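Ticket 1043: left gripper loses tracking halfway thru demo
Project: student manipulation project, sandwich task
Opened by: Farzana Sarkar
Assigned: Valter Wikström
Status: open

Farzana, 23rd April
Recorded 60 demos for the sandwich task. 43 usable. Rest fail in processing, gripper width drops to zero for a stretch then jumps back. Always the left unit. Right one fine every time.

Tried so far:
- restarted the Wuvia box, no change
- new SD card, no change
- wiped the lens. no change
- swapped who holds which gripper, still the left one

Valter
Which marker goes missing? Log should say. Also what exposure are you on, the default is too long for fast moves imo

Farzana
Log says finger tag, inner one of the pair, drops when fingers close past 70 percent. Exposure default, didnt touch it.

Valter
OK so could be glare or the tag is peeling. Press it down flat, reprint if the corner lifts. Then redo the calibration clip, open and close slowly five times, nothing held. Send me a view from the other gripper with the table set up as you record it, want to see the lights. 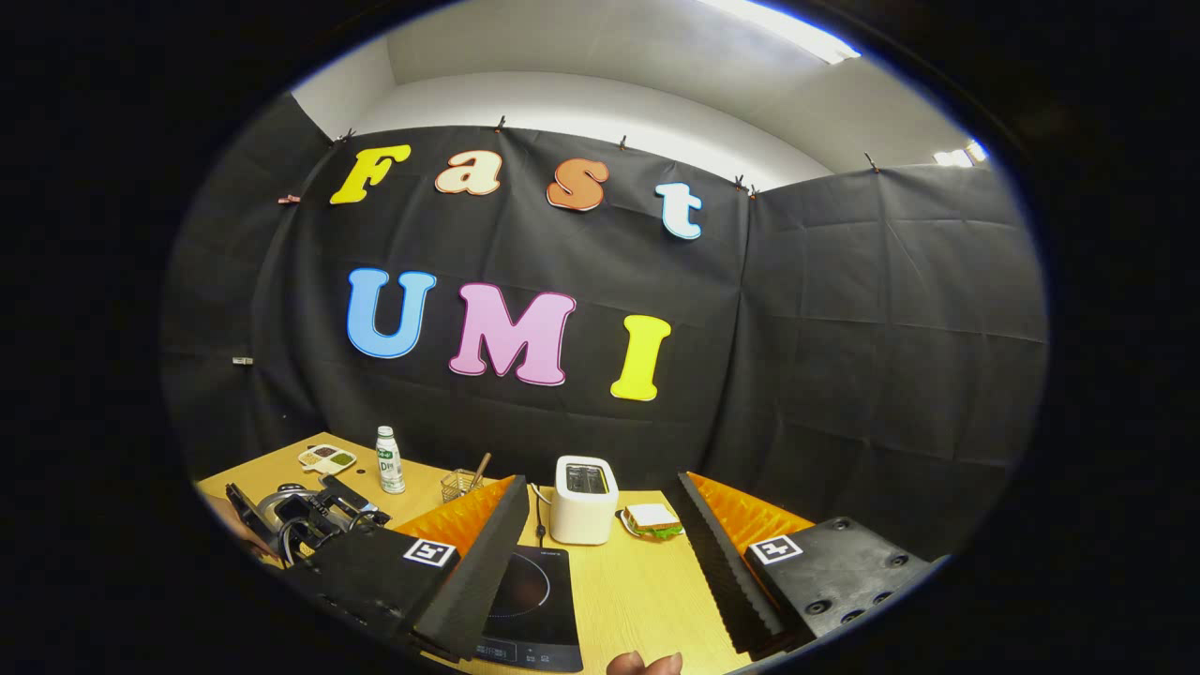 Farzana
Tag corner was lifting. Reprinted on matte paper, glued, recalibrated. Next 3 demos went thru clean, doing more after lunch. Exposure still on default, change that too or one thing at a time?

Valter
One thing at a time. Get ten more clean ones and then we close it. Dont delete the bad demos yet, I want to run them with the other detecter settings.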